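# Small parts, big bin: how I stopped losing bits off the work table

I do most of my fiddly fixing on one white table, and for years I lost something off it every time I sat down. Washers, caps, the odd spring, gone forever onto the floor.
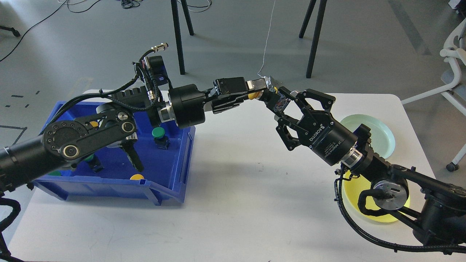
So anyway, the first thing I'd say is keep a plastic tub right up on the table with you. I had mine on the floor all last winter and it was useless, I just kicked it! A blue or other bright colour is good if your table is pale like mine (you'll notice it out of the corner of your eye and put things in it). Ribbed sides are easier to grab with greasy hands, too.

A few other things that have worked for me:

- **Clear a patch in the middle.** I push everything else outward and only work in that bit.
- **Small bright things go in first.** If it's smaller than a loonie, it's in the tub before I pick up the next piece.
- **Hang cables from above if you can.** I screwed a cup hook under the shelf and run the thin white ones over it. They used to drag across the table and sweep everything off the end.
- **Hold both halves close to the table when you're joining them.** A dropped part only bounces a little that way.
- **Wipe down with a damp cloth, never a dry one.** Dry just flicks the crumbs of plastic around.

My tub came from Plimell, and I've had it since July. The Pomwood one I bought before that was a nicer grey but it cracked down one corner after I left it in the garage over a cold snap, so I'd skip that if your workshop isn't heated.

Oh, and labels! I used to buy the packs of 1,000 little white dots and they peel off anything with a texture. Masking tape and a marker, torn long enough to fold one end under so you can lift it again. I'm still on the same roll.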